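Albers Adds Shrinkage Figures to Pinstripe Cloth Labels

Tuesday, February 19, 2019

Textile wholesaler Albers will print a measured shrinkage value on the label of every striped shirting and suiting cloth it sells, starting with deliveries in April. The value will be given separately for the lengthwise and crosswise directions.

Until now the company has listed one figure per cloth, taken from the supplying mill. Tailors and small clothing makers have complained that a single figure is of little use for striped goods, where a small difference between the two directions is enough to throw off the match at a pocket or side seam.
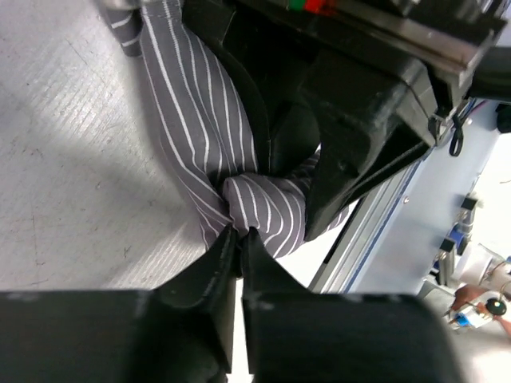 Gray cloth with a white pinstripe, gathered into folds.

Mareike Engelhardt, head of quality at Albers, said the new values come from a wash test repeated on samples from 682 rolls. Samples were marked with a square, washed, dried flat and measured again after resting overnight. In more than 32 of the rolls, the lengthwise result differed from the mill's figure by at least 2 percent.

"The mills test a short piece from the end of a production run," Engelhardt said. "We cut from the roll the customer is going to receive. The tension during winding is different, and the cloth relaxes when it gets wet."

The largest differences were found in cotton blends with a loose weave. Wool suitings showed smaller changes, though Albers tested fewer of them and does not plan to publish a separate table for wool this year.
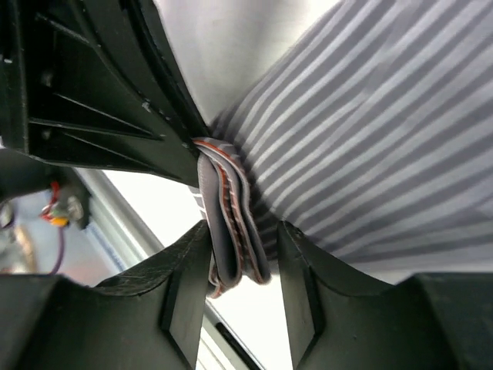 Labels will also state the wash temperature used in the test and whether the cloth was pressed before measuring. Cloth already in the warehouse will be sold under the old label until it runs out. Customers who need the new values for older stock can request them by roll number.

Viola Cocco, who cuts shirts for the workshop Trultunura, said she would keep washing her own test pieces. "The label tells me which rolls to worry about. I still want to see how the stripe lies after pressing, particularly on the bias." 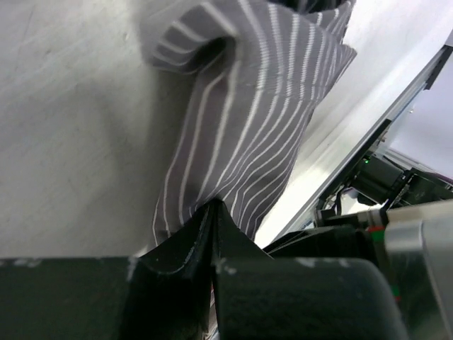
Prices will not change at launch. Albers said testing adds 6 working days between the arrival of a roll and its release for sale, and that delivery dates in its order system have been adjusted. Plain and checked cloths will keep the single mill figure for the time being. A decision on checks is expected after the first returns data has been reviewed.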